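Chapter 7
When the Arm Does Not Stop

7.1 A fault at Grandside

Grandside is a test house. It takes in small household appliances and has robot arms press their buttons, turn their knobs and open their lids until something wears out. In February one of its arms, running a control program called Drisico, pushed against the front of an appliance and kept pushing. The job called for a light press of a button. The arm had been told to stop when it felt a force of 70 newtons, and it should have stopped well before that. The front panel cracked, and a finger of the gripper was bent.

No one was hurt. Kwok-wai Man, the technician on shift, was standing outside the marked area and hit the emergency stop. The arm halted at once. He then did what the site rules asked of him: he left the arm where it was, locked off the supply and wrote down the time before touching anything else.

The log showed that the run had reached press number 1656 out of a planned 1716. Every earlier press had been normal. This is worth keeping in mind as you read the chapter, as many students expect a fault to show itself early. A long run of good results tells you that the common cases work. It says much less about the rare ones.

7.2 What the investigation found

Ngan-ling Yuen led the inquiry. Her first thought was the force sensor, but the sensor passed every check on the bench. The trouble lay in the cable behind it. The cable had rubbed against a bracket at the wrist, and at one angle of the joint the signal dropped out. When that happened, Drisico held the last good reading and went on using it. The last good reading was close to zero — the finger had not yet touched the panel — so the program believed it was still moving through free air.

Two separate weaknesses had met. A worn cable alone should have caused a stop and a dull afternoon of repairs. A program that holds old readings may run for years without harm if the signal never fails.

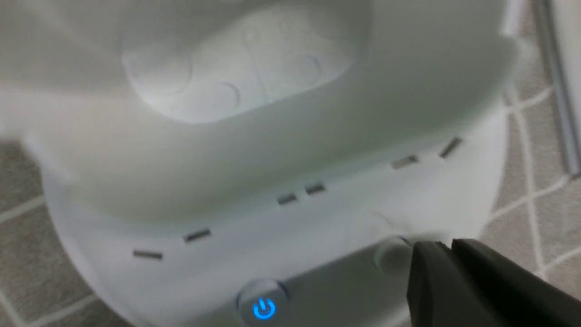

Yuen's report asked for three changes. The cable was to be rerouted and clipped clear of the bracket. Any reading older than 700 milliseconds was to be treated as a fault and stop the arm. The third change was a limit on travel, so that the finger could go only a short way past the point where contact was expected, whatever the sensor said.

The second change was later tightened. At full working speed an arm can move a long way in 700 milliseconds, and we return to the choice of time limit in section 7.5.

Before going on, sketch the path of the force signal from the sensor to the motor drives. Mark each place where it could be lost, and write beside it what the arm would do next.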